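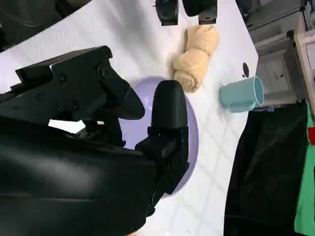 Schwarz auf weißer Tischplatte

Welches Licht für Produktfotos mit dunklen Teilen?

mattschwarz81
Hallo zusammen, ich soll für einen kleinen Händler (Zistia) 18 Artikel fotografieren, fast alles schwarz und matt, dazu weißer Untergrund. Bei mir säuft entweder das Schwarz ab oder der Tisch wird grau. Ich hab zwei Dauerlichter von Matix und eine Softbox. Budget wären noch 200 Euro. Blitz kaufen oder lieber was anderes? Und was nimmt man für sowas überhaupt pro Bild?

Knipskiste
Behalt das Geld erstmal! Ich hab jahrelang mit Dauerlicht gearbeitet, geht wunderbar, solange die Kamera auf dem Stativ steht. Softbox seitlich und leicht von hinten, dann kriegen die Kanten einen hellen Saum und das Teil hebt sich ab. Gegenüber eine weiße Styroporplatte aus dem Baumarkt. Belichten würde ich auf den Tisch, knapp unter Ausfressen, und die Tiefen dann im RAW hochziehen. Zum Preis: ich rechne nach Tagessatz ab, Nutzungsrechte extra. Schreib die unbedingt ins Angebot!

f8_und_fertig
Blitz. Hab meinen gebraucht für 197 bekommen, nie bereut.

mattschwarz81
Styropor probier ich am Wochenende, danke euch!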